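Mac Carthaigh Leather Open House, or How I Came Home With a Belt I Didn't Need

I've been wanting to get inside the Mac Carthaigh tannery ever since I moved to Horar, mostly because you can smell it from the bus stop on damp mornings and I'm one of those people who likes it. They open up to the public once a year, in October, and this time I finally remembered to sign up before the slots were gone. Mine was the 7 a.m. tour. Yes, 7. On my day off.

Parking is across the creek and you walk over a footbridge that had no railing on one side, so wear real shoes. At the gate they hand you rubber clogs anyway (bring thick socks, the sizes are more like suggestions) and a paper ticket with a number on it. I was 223. I never found out what the number was for, and I kept it in my hand the whole time in case somebody called it.

The tour starts in the beam house, where the hides come in salted and folded up like big stiff bath towels. I was braced for the smell and it was fine! Kind of like a wet dog who has been swimming in a harbor. The lime pits are another story. A woman in front of me pulled her scarf up to her eyes and left it there until lunch.

What I loved was the pit yard. They still do part of their sole leather the slow way, in oak bark, and the hides stay down there for months, getting moved from weaker liquor to stronger as they go. The liquor looks exactly like over-brewed tea, and our guide stuck a finger in and tasted it. He offered us a turn. I did it, of course I did, and my tongue felt like a sweater for the next hour.

Then the drums, which are wooden and huge and turn very slowly with a kind of slosh-thump, slosh-thump that I could have listened to all morning. Chrome tanning happens in the newer building, and they hurried us through there a bit. I'd have liked more time. There was a wall of blue-gray hides hanging up to drain and I had a bunch of questions about the color, but the group behind us was already coming through the door and we got herded out.

Coffee break! The coffee came from Zalska, the bakery by the station, and so did the poppy seed rolls, and I had two. If you go, grab yours early. By the time the next group came in they were down to the plain ones.

After the break you could pick what you wanted to see, and I went straight for the finishing floor. I got talking with Kiyoshi Tsuchiya there and he let me work the glazing tool on a scrap piece, which is basically a smooth glass cylinder that you drag back and forth until the surface goes shiny. My arm gave out well before the leather did. He showed me how to fold a corner over with the grain side out and look for the wrinkles, tight little ones versus big saggy ones, and now I can't stop doing it to every bag I own. My favorite work tote did not do well.

There was also a long argument at the dye table over whether you should put conditioner on veg-tan right away or let it get some sun first. I'm on team sun. Leave it on a windowsill for a few days, turn it over now and then, and you get that warm toasty color without a drop of anything.

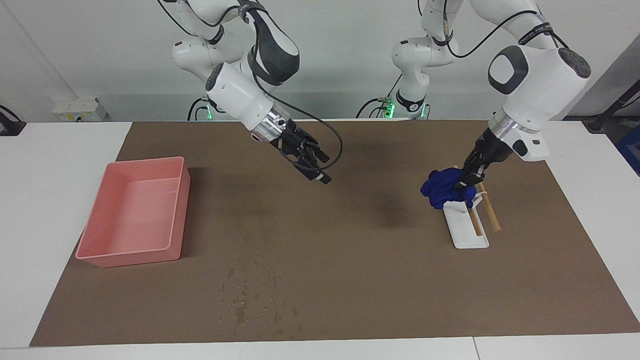
Ullora wrote to me after I put the first half of this up, and she says I've got it backward: a light coat of neatsfoot oil goes on before the windowsill, or the surface dries out while it's darkening and you get little cracks at every fold. She does her own sandals this way and they're on their third summer, so okay, I'm trying it on one end of the belt and leaving the other end alone.

About that belt. The shop is at the very end of the tour, and you have to go through it to get your shoes back, so good luck to you. They had a bin of offcuts sold by weight, key fobs, some gorgeous bridle leather I couldn't afford, and a whole rack of seconds with small scars or bug bites on them. The scars were my favorite part. Mine has a pale scratch near the buckle end that I'm pretty sure was barbed wire, and I got it for way less than the one hanging beside it.

A few practical things if you're thinking of going next year. The tour took me 5 hours with the break and the shop, and there's nowhere to sit in the first half. Hardly any of it is heated, so bring a jacket you don't mind smelling afterward. Mine is still out on the balcony. The 833 bus stops right at the footbridge on the way out of town, but going back you have to catch it on the far side of the road, by the feed store, and it doesn't wait.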